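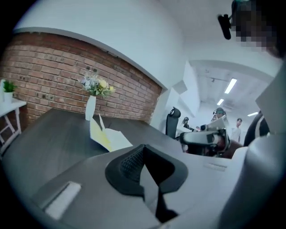 Last modified: Thursday, February 22, 2024

4. Results: what people keep at shared desks

Brillwood moved to unassigned seating in December. Staff were asked to clear their desks each evening, and the survey went out after the first 12 weeks. We sent it to 100 employees and received 70 usable replies.

Most replies named at least one thing that stayed on a desk overnight despite the rule. Decorative items were named more often than work items. Artificial flowers in a vase, as in the opening photo, belong to the group we coded as "shared decoration" - things that stay with the desk and are used by whoever sits there. Clothing and caps were coded as "worn" and left out of the counts. 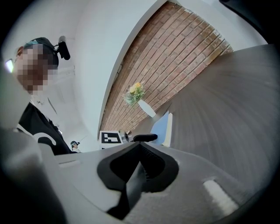
4.1 Paper at the desk

The Ortuño site had switched to digital notes before the move, while Flenda had not. We expected less paper at Ortuño and did not find it. Staff at both sites kept a notebook for meetings and phone calls, and the usual reason given was speed. Figure 5 shows one with a light blue cover.

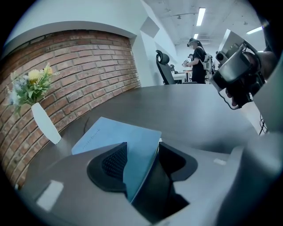

Figure 5. Notebook and dark gray tabletop. Photo: Etex workplace study.

Notebooks were carried between desks more often than any other item. They were also the item most often reported lost - mainly at Flenda, where lockers are on a different floor. Locker distance is taken up again in Section 5.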